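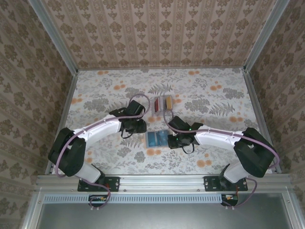
Photo: Priya Escobedo

Workshop tips: comparing grippers on a two-arm bench without losing your mind

I've been swapping fingers on small robot arms for long enough now that friends send me their questions, so I'm putting the answers on one page. Most of these come from mistakes I made myself, a few come from Soledad Ridgeway, who has far more patience than I do.

Pick boring test objects and stick with them. Mine are cards and little packets, the kind of stuff that lives in a kitchen junk drawer. Flat things are mean to a gripper! A block will forgive you almost anything, but a card lying flat on a mat shows you right away whether the fingertips really meet. Put a clear sleeve on it and it gets meaner still (slippery, and shiny enough to confuse a camera).

Change one thing at a time. I know, I know. But I once put on new Zidon fingertips and loaded the new Fidport controller settings on the same evening, got much better grabs, and had no idea which one to thank. I had to undo the whole lot and start over. Now the fingers get changed on one day and the settings on another.

Clip your cables along the top of the arm and leave a generous loop at the wrist and another at the shoulder. Tight cables tug, and a tug at the wrist looks exactly like a bad gripper. I blamed a perfectly good pair of Skolier fingers for a month before Ingrid Castellanos reached over and unclipped one cable. Bright cables are great for this, by the way. Purple against a pale background is easy to follow when you're hunting for the snag.

Bolt both arms to the same rail. If each one sits on its own clamp they drift apart a little every time you lean on the bench, and then your left and right results don't mean much side by side.

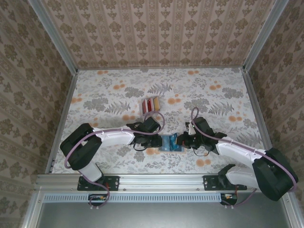

Try handing one thing between both grippers, too. I skipped this for ages since each arm did fine alone, and boy, was that a surprise. Two sets of fingers on one small object get in each other's way, and long fingers that were lovely for picking things up off the mat turned out to be the clumsy ones. Shorter tips, closed slowly, did much better for me. If you have to choose between a strong grip and a slow one, go slow.

Think about what's behind and under the work. Plain surfaces make everything look easy for the camera. I like a fussy floral mat and some old-fashioned wallpaper on the walls, because a setup that copes with all that pattern will probably cope with somebody's real kitchen table. Shelf liner and leftover wallpaper rolls are cheap, and you can swap them out in a few minutes.

Write down the misses as well as the grabs. My notebook is up to 593 tries on the Jääskeläinen fingertips alone, and the useful pages are the ones with "slid left" and "bent the corner" scribbled on them. A plain check mark tells you very little when you come back to it in October.

Wipe the fingertips before every round. A dry cotton cloth is enough for mine. Dust from cardboard builds up faster than you'd think, and a dusty pair against a clean pair isn't a fair fight.

Keep the old fingers! Bag them, label the bag with the screws inside, and toss it in a drawer. Maarten Goossens asked me last week whether I still had my very first set, and I did, and he's now using them for picking up tea bags.

Next time I want to get into camera placement, high versus low, and what happens when the wrist blocks the view. If you have a favorite mounting trick, send it over and I'll try it on my bench first.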